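4.3 Running the liquid-handling demonstration for visitors

Read 4.2 first. The Orosgate brochure promises a demonstration "anyone can run". Allow 19 minutes for your first try and don't let guests in yet.

1. Spread the black cloth and pull it tight by hand. Wrinkles come back.
2. Fill the beaker with clear water. Put one dropper in it.
3. Set the empty test tube rack next to the beaker.
4. Load the Pirnita routine and choose Half Speed. Full Speed looks better and spills more.
5. Keep guests behind the tape, 3 feet back.

CAUTION: Keep one hand near the stop button whenever either arm is powered. The software limits are not a substitute.

6. Press Start. Watch the gripper cable for snags at the rack.

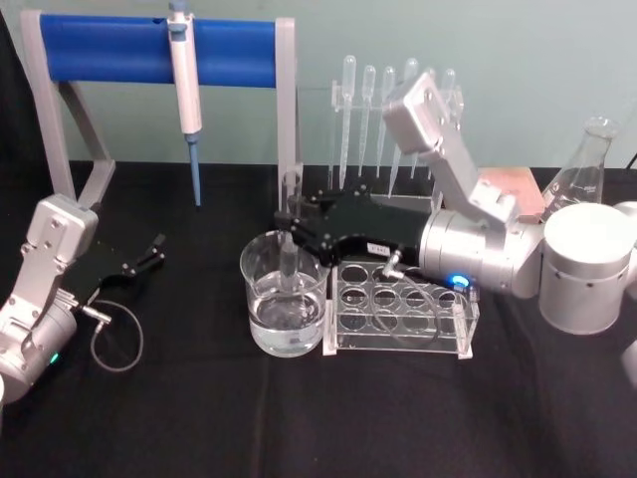 7. If the dropper is missed, press Stop, then Home. Do not nudge it into place while people watch - they will assume you do that every time.

NOTE: Orosgate quotes 91 percent success for this routine. Leidy Escobar got 13 clean runs in a row in October, then two misses before lunch. Tell visitors both.

8. Log every run, including the bad ones, and send the sheet to Sheyla Quispe.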